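Uketti two-arm teleop kit: a month in

I bought the Uketti pair in December to teach box folding, and I'm having more fun than I've had with any kit in years! You move two small leader arms by hand, the follower arms copy you, and the software saves the run. Setup took me one Saturday, most of it spent on cables.

Folding is a mean test, because both hands have to agree. My first 7 runs were junk. By run 74 I'd stopped thinking about the leaders at all — they're light, and the lag never bothered me. 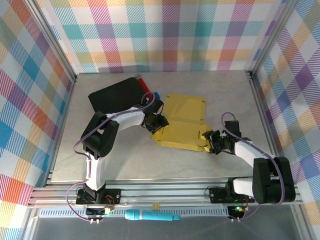 Both grippers at the yellow box blank, plaid panels up on three sides.

Gripes: the leader triggers are stiff (my thumbs gave out after two hours), and deleting a bad run takes too many clicks. The manual is thin on calibration too. Still, I'm at 600 saved runs and already eyeing a smaller box. Would buy again.

— Teguh Ngui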